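Workshop says its black fabric booth will settle the folding-table argument. Will it?

20th April
By Graça Arruda

Gavero, the small workshop that rents out work surfaces and display booths, has put up a new enclosed table and is asking 1,000 a month for time on it. The firm says the dark surroundings make it easier to judge what happens on the table top. I went to have a look and came away less sure than the brochure.

The idea is simple enough. Dark cloth goes up behind the work surface, a frame holds things square, and stray light from the rest of the room is kept off. Beatriz Meireles, who runs the place, told me the cloth cost more than the table did. She would not say how much more.

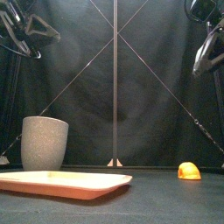 The backdrop and center pole at Gavero's new booth.

My first complaint is the cloth. For something sold as an even background, it has plenty of folds in it, and there is a hazy, lighter patch toward the middle. Meireles says folds make no difference to customers. Maybe so, but the brochure uses the word "seamless" on its first page, and I would want that word taken out before I paid.

Then there are the cables, which cross in a big X and pass in front of the cloth. Adi Sutanto, who put the booth together in March, says they stay where they are. He also defended the little peach-colored foot that holds the pole at the back of the work surface, and said it had given him no trouble. One month of use is not much of a test.

Gavero claims 20 customers have asked for a slot. Asked how many had signed anything, Meireles said the number was 9 — and that two of those were on a free trial. A rival shop, Dundell, rents a plain table beside a painted wall and says it has never been asked for a tent.

To be fair, the table is a sensible one. It is square with a matte black top, and the small pale brackets are spaced out along the back edge, one of them at the middle. I still think a good blind and a can of flat paint would get most people the same result.

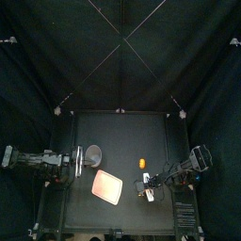 Can customers bring their own cloth?
Only in black, and Gavero wants to see it a week ahead. There is no discount for doing so.

Bookings open next month. The firm says prices will be looked at again after the first season.

Get our local business stories by email. You can unsubscribe at any time.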